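The draught that comes from nowhere

Complaints of a cold room in an otherwise warm house are among the commonest that reach a building surveyor, and among the most often misdiagnosed. The usual sequence is well established. The householder turns the heating up. A plumber bleeds the radiators, then fits a larger one. A window firm replaces the seals. The room remains cold, and the bill has grown at each stage.

Sunee Chareonsuk has worked on faults of this type for ten years, first for the insulation contractor Firley and now for her own practice, Petchrat. Most of her cases involve houses built or refurbished with plasterboard fixed on dabs of adhesive. The method is quick and gives a flat wall. It also leaves a narrow gap between the board and the masonry, and the behaviour of air in that gap accounts for a large share of her work.

In a wet-plastered wall, the plaster coat seals the face of the blockwork. Air cannot easily pass through the pores in the blocks or the unfilled joints between them. In a dry-lined wall that seal is missing unless someone has put it there. The correct detail is a continuous ribbon of adhesive around the perimeter of each board and around every socket, window and pipe opening. Where the fixer has used separate dabs only, the gap is open at the edges and connects with the floor void below, the loft above and the cavity beyond.

Outside air then moves behind the board. It does not need to enter the room to cool it. The board is thin and has little thermal resistance, so its surface temperature falls towards that of the air behind it. An occupant sitting near the wall loses heat to the cold surface by radiation and reports a draught, although a smoke pencil held at the same spot may show no movement at all.

"People point at the window because that is where draughts are supposed to be," Chareonsuk says. "I look at the skirting board and the sockets first, then I go up to the loft."

A recent case in Bornano, an estate of semi-detached houses on exposed ground, shows the pattern. The owners had a rear bedroom that would not hold its temperature in wind. On still nights, even with frost outside, it was comfortable. The boiler had been serviced and the radiator changed. Loft insulation was 300 mm deep and evenly laid. The cavity walls had been filled some years earlier and the installer's certificate was in order.

The dependence on wind was the useful fact. Heat loss by conduction through a wall varies with the difference between inside and outside temperatures. If a room is cold only when the wind blows, and from one direction, the loss is by air movement and the search can be narrowed accordingly. 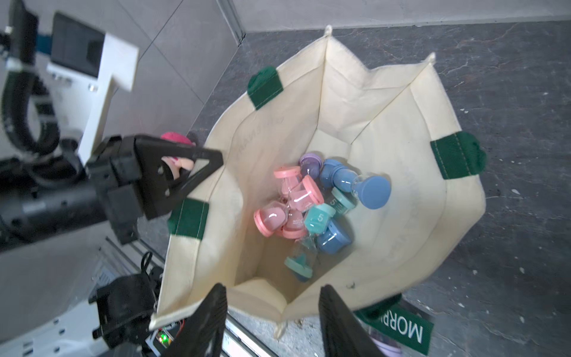

The survey was made in February, starting at six in the morning, before the sun had reached any of the external walls. Direct sunlight warms masonry unevenly, and the effect can persist in a thermal image for hours. A blower door was fitted to the front entrance and the house was brought to a steady negative pressure. With the fan off, the thermal camera had shown little of interest. With the fan running, cold plumes appeared on the bedroom wall, spreading upwards from the skirting and outwards from a double socket. The dabs behind the board showed as warmer round patches, each one separated from the next by a darker channel.

The route was traced backwards. At first floor level the joists had been built into the inner leaf of the external wall, and the mortar around their ends had shrunk or had never been complete. Air entered the cavity at a poorly sealed meter box, passed through areas where the fill had been left thin, came in around the joist ends, filled the floor void and rose behind the boards. At the top it left through an open edge into the loft, which was ventilated at the eaves as it should be. Each fault was small. Together they formed a duct from one side of the building to the roof.

Deeper loft insulation would have made no difference. Mineral wool slows the passage of heat through still air, but it is not an air barrier, and a draught passes through it or round it. Chareonsuk found grey staining on the underside of the quilt along the line of the bedroom wall, where the wool had filtered dust out of the moving air. She regards such staining as reliable evidence of a leak, and it can be found with a torch.

The remedy took two fitters 3 days. Floorboards were lifted along the external wall and the joist ends were cleaned, primed and sealed with Preltar, a flexible compound applied by brush, which tolerates the seasonal movement of the timber. Gun-grade mastic is sometimes used for the same purpose but tends to part from the joist as the wood dries. The skirting was removed and a continuous bead of low-expansion foam was injected along the foot of the boards. The same was done at the head of the wall from the loft. The socket box was taken out by an electrician and refitted with a sealing gasket. Last, the meter box was sealed to the brickwork.

Order matters in this work. If the skirting is sealed first and nothing else is touched, the air behind the board is prevented from entering the room but continues to move through the gap. The householder feels less draught at ankle height and the wall stays cold. Mould may follow if moist room air reaches the chilled surface behind a wardrobe or headboard. The entry and exit points should be closed before the visible cracks.

Ventilation must be checked at the same time. A house that has relied on leakage for its fresh air may become damp when the leaks are removed, and extract fans in the kitchen and bathroom should be tested for actual flow. At Bornano the bathroom fan was moving almost nothing. Its flexible duct had sagged between two joists and filled with condensate. It was replaced with rigid duct laid to a slight fall.

Eaves vents should never be blocked as part of a draught-proofing job. The loft is meant to be cold and ventilated. The line to be sealed is the ceiling, including the hatch, the pipe penetrations and the top of any dry-lined wall or stud partition.

Owners who suspect the fault can make a simple check before paying for a survey. On a windy evening, with the heating on, hold the back of a hand close to the sockets on the external wall, then to the gap below the skirting and to the pipes beneath the bath. Compare the result with an internal wall. Note the direction of the wind and repeat the check when it has changed. A surveyor can do a good deal with those notes.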